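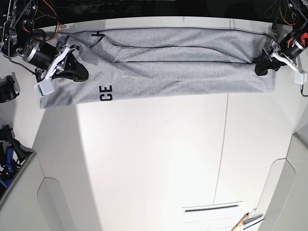
Pilo folding cell

The Pilo folding cell is a two-armed robotic workstation for handling garments, built by Dastano and installed at the company's Zadcombe workshop. It is used mainly for folding trousers and other long items on a flat white table. The cell entered regular use in August and was described in a maintenance bulletin dated 21 December 2022.

Arrangement

The two arms reach in from opposite sides of the table and hold a garment by its ends. Each carries a gripper with white fingers and a black gripping surface. The motor wiring is left exposed along the arms – an arrangement kept from the prototype, which allows a lead to be traced without removing covers. Long garments are folded lengthwise into a narrow band and laid across the upper part of the table.

Setup

The arms are brought to their home positions with the table clear of fabric, and the zero point of each joint is recorded. Gripper height is then set on both sides using a single layer of test cloth. A finger set too low drags the fabric and leaves creases at the held end; one set too high loses the under layer of the fold. The complete procedure takes some 52 minutes. It is repeated whenever a motor is replaced or the table is moved.

Maintenance

Gripper pads are wiped at the start of each shift and changed when the surface becomes glossy. Lint is removed from the finger joints with a soft brush. Wiring is checked for rubbing with the arms at full reach, where slack is smallest. Finger pieces are supplied by Onsri in sets and are replaced on both arms together – mixed sets were found to grip unevenly.

Repair

The most common fault is a loose motor connector, which shows as a hesitation in one arm under load. The connector is reseated with the power off, and three test folds are run before the cell returns to work.

Contact the editors | © 2022 Zadcombe Technical Reference | Back to top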